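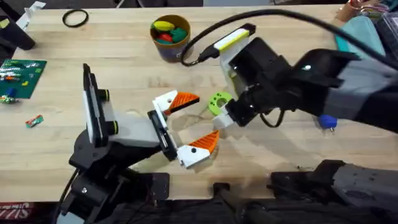 Passing the green ring from the right arm to the left one.

I've been teaching the two arms to hand a part across the table, and this month I finally have enough recordings to say something about it. The task sounds small. The right arm holds a ring, the left arm opens its gripper, the ring goes between the two fingers, the left closes, the right lets go. A person does it without looking. By remote control it took me most of an evening before I could do it at all.

The way I show the task is by driving both arms myself, one hand for each. The computer saves the joint positions and the camera video while I do it, and later a model gets trained on all of that. I call one pass through the task a take. I did 100 takes the first week and threw out most of them. Then I did 200 more in May, in sessions of 15 takes with a break after each.

I threw out the first batch because I was doing the job differently every time. Sometimes I moved the left arm to the ring and sometimes I moved the ring to the left arm. Sometimes both were moving at once, and if you watch those takes back you can see me correcting one hand and then the other, back and forth, for no good reason. A model trained on that did the same thing. The two grippers would come close and then shiver in front of each other until I stopped the program.

So now I have a rule. The left arm goes out over the middle of the table, opens wide, and stays put. The right arm does all the approaching. I wait one breath with the ring between the fingers before closing. It feels slow when you're the one driving, but the takes look a lot more alike.

Opening wide was Tirta Sinaga's idea. He was over one night and drove the left arm for a while, and he opened the fingers as far as they go every time, where I had been opening them just enough to fit the ring. His takes were better than mine. I had to admit that and redo a session I'd been pleased with.

Notes on the rest of the setup, for people who have asked.

The fingers are white printed plastic with orange ridged pads on the tips. I tried it first with bare plastic and the ring slid around too much. The pads get dusty and I wipe them when I remember to.

There's a camera on the wrist of the right arm with a long black cable coming off it. The cable has been the most annoying part of the whole build. If it hangs too short it pulls when the wrist turns, and if it's too long it swings in front of things. At the moment it makes a big loop over the back of the table and I leave it alone. I also have a second view from a camera that doesn't move, and I wouldn't go back to using only the wrist. When the ring is close, the wrist camera can't tell me much about where the other arm's fingers are.

The recording program is one I wrote and named Onel, after nothing in particular. It has one key for start, one for keep and one for throw away. I added the throw away key late and should have had it on day one. Before that I was writing bad take numbers on paper and then losing the paper.

I don't clear the table between sessions. The cup of toy pieces stays where it is, and so does the green board with the bumps, and whatever else ended up there that day. I did clear it all off for the first batch, and the model trained on those takes went strange as soon as I set a cup down near it. Now things get moved a little from one session to the next and I don't think about it much.

As for results, the model trained on the May takes gets the ring across more often than it misses. When it misses, it's nearly always the same way. The left gripper closes a little early and pinches the edge of the ring, and the right arm lets go anyway. I think that comes from my own timing. I went back through the recordings and in a good number of them I started closing before the ring was all the way in, and it only worked because I could see it was going to.

The fix is more takes, with a longer wait. I'm going to do 2 sessions with a full pause before the close and train again with only those, then with those plus the old ones, to see which does better. After that I want to try handing it back the other way, left to right, which I have done by remote control only a few times and badly. My left hand is not good at letting go gently.

If you've done handovers like this and found a better way to mark the moment of closing, leave a comment. I've been thinking about a foot pedal.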